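Lallora Toy and Learning Library
Frequently Asked Questions for Borrowers

Who may join the library?
Membership is open to any household, licensed child care home or classroom within the Lallora school district. One adult must be named as the account holder and must be at least 18 years of age. Residents of Trimard may join on the same terms under the shared services agreement.

What does membership cost?
Household membership is free. Child care homes and classrooms pay a yearly fee, and the current rate is posted at the service desk. Fees are not refunded if an account is closed early.

How many items may I borrow at one time?
A household may have two items on loan. Classroom accounts have a higher limit, set when the account is opened. A boxed set counts as one item, whatever the number of pieces inside.

How long is the loan period?
Items are lent for four weeks and may be renewed once, unless another member has placed a hold. Renewals may be made in person or by telephone, extension 428, until 4:30 p.m. Large outdoor items are lent for two weeks and may not be renewed.

How large is the collection?
The catalog lists 3213 items. Almost 800 of these are puzzles and board games. The remainder includes building sets, counting materials, pretend play items, musical instruments and adaptive toys.

Do you close during the year?
The library closes in August for inventory. Items due during the closure may be kept until the desk reopens - no late charges build up in that time. Please do not leave items outside the door.

How should items be cleaned before return?
Plastic pieces should be washed in warm, soapy water and dried fully. Wooden pieces should be wiped with a damp cloth and never soaked. Cloth items should be returned unwashed in the bag provided, as they are laundered by the library.

What happens if a piece is lost or broken?
Please tell the desk when the item is returned. There is no charge for a single small piece that can be replaced from stock. If a set can no longer be used, the account holder will be billed for the cost of replacement. Appeals may be sent in writing to Leif Strand, Collections Manager.

Are the number blocks suitable for children under three?
Number blocks are cataloged for ages three and up. Younger children may use them with an adult close by. Before each use, run a finger along the edges and set aside any block that feels rough.

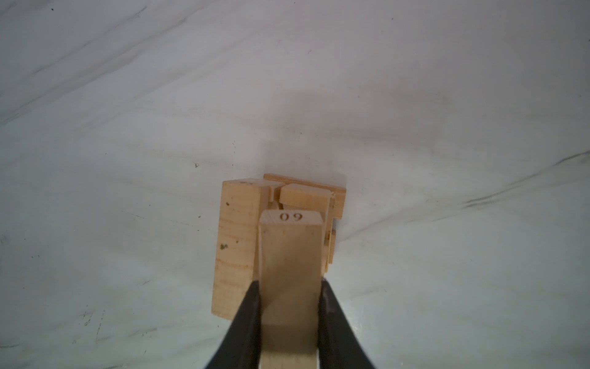
Wooden blocks, one engraved with the number 60.

May I reserve an item?
Yes. Holds may be placed on any item that is out on loan. The desk will contact you when it is ready, and it will be kept for five working days. Items at the Kwon Street branch can be sent to Lallora on request.

Does the library accept donated toys?
Donations are accepted at the Prornow Building entrance during desk hours. Toys must be clean, complete and free of peeling paint. We do not accept stuffed animals, car seats, cribs or anything under a safety recall. Donated items that are not added to the collection cannot be returned to the donor.

How do I close my account?
Return all items, settle any charges and complete the closure form at the desk. Members who move out of the district should do so before their change of address takes effect.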